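Kristiansen 595 Workshop Floor Coating

Two-part, low-odor epoxy for interior concrete. Matte gray finish. Made at Madport and sold through Trivel. 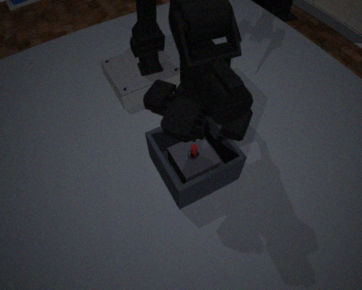 Coverage and curing
One 5 gallon kit covers 53 square yards at one coat. Light foot traffic after 17 hours — longer in unheated rooms.

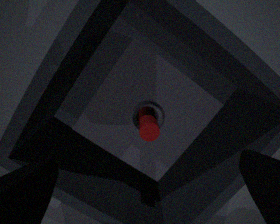
Surface preparation
Remove wax and oil. Grind or etch smooth slabs, rinse, and let dry fully. Fill cracks before coating. 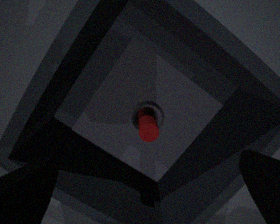

Do not thin. Mix only full kits. Color cards: ask Ludivine Bodin, Trivel order desk.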